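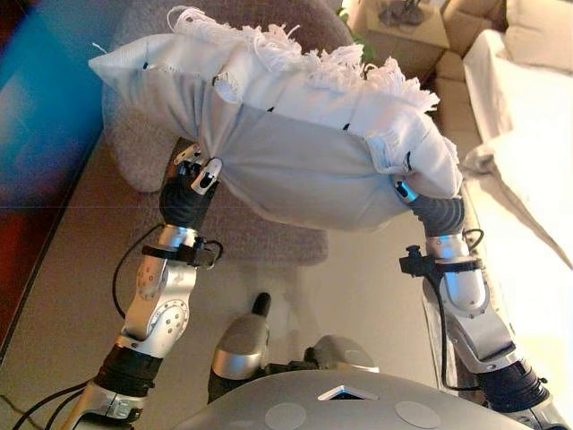
Rodrigo Villalobos wrote back within the hour when I sent around the title of this talk, and his whole reply was that he has been hearing "any year now" about household robots since he was in school, and would I please tell the room which year. So I promised him I would try, and he is somewhere near the back tonight, so be kind to him.

(Wait for people to sit. Water. Slow down, you always rush the first page.)

Good evening, everybody, and thank you for coming out on a Monday, and the day before a holiday too, which I take as a real compliment. My name is on the sheet by the door so I won't waste your time with it. What I want to talk about is pillows. I know the flyer said "Are the Machines Ready for Our Chores?" and we'll get there, I promise, but I find that if you start with the big question everyone goes straight to the movies, and if you start with a pillow people stay in the room with you.

So think about what you do with a throw pillow. You pick it up off the floor, you give it a squeeze or a shake, you put it back on the chair with the nice side facing out. You've probably never once thought about how you do it. A pillow is a different shape every time you touch it, though. Grab it by the middle and the ends flop over. Grab it by the fringe and now you're pulling threads. A machine that has to plan where its fingers go has to plan for a thing that won't hold still while it's being planned for.

Compare that with the shop floor. I spent four years at Londoño, on the packing side, and we had an arm there that moved cartons from one belt to another all day long, 800 in a shift when things ran well. Wonderful machine, I was very fond of it. But every carton came down the line the same way up, the same size, the same stiffness, and the day we switched to a softer bag for one customer we had people back on that station by lunch. Same arm, same people looking after it. The bag sagged, and that was enough.

(Ask for hands: who here has worked next to one? Let somebody tell a story if they want to. Don't let it go past five minutes.)
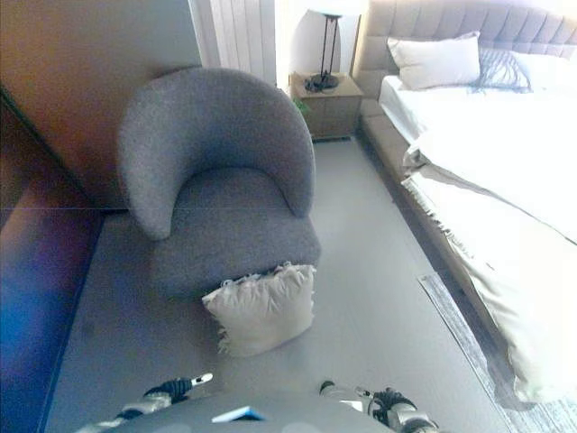 And a bedroom is all soft bags, when you come down to it. Blankets, sheets, curtains, cushions, and everything leaning on everything else. Then there's the matter of what "done" means. At Londoño, done was a carton on the other belt. At my house, done is whatever my wife thinks looks right, and after a good many years of marriage I'm still collecting data on that one! You can write a rule for where a pillow goes, and the first guest who moves the chair has broken your rule.

The folks at Adora took a sensible road with this, I think. When I visited in February they weren't trying to clean a room at all. They had picked 41 small jobs, things like "cushion back on seat" and "towel over rail," and they were grading each one by itself. I liked that. Some jobs came out well, and some were slow enough that I had time to finish a cup of coffee and feel a little guilty about it.

(Pause here. If the projector is acting up, tell the coffee story properly.)

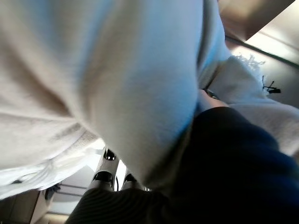

Now, the other half of the trouble is seeing. When your own hands are buried in a blanket you don't need to look, you can feel where the edge is. Fabric up close is mostly folds, and one white fold looks an awful lot like the next. Vulel is working on touch in the fingertips, and the Nirkgate people told me they would sooner have better fingers than another camera. I lean their way, but I've been wrong before, and Rodrigo keeps a list.

So, Rodrigo, your year. For single jobs in a room that's been set up for it, I'd say we're in it now, if you have patience. For the whole bedroom, in a stranger's house, with no one standing by, I can't give you one. I would want to see 300 beds made in 300 different homes before I'd put a date on it.

(Questions. Repeat each one into the microphone, the back row never hears. Leave the handouts on the side table and remember to bring home the extension cord.)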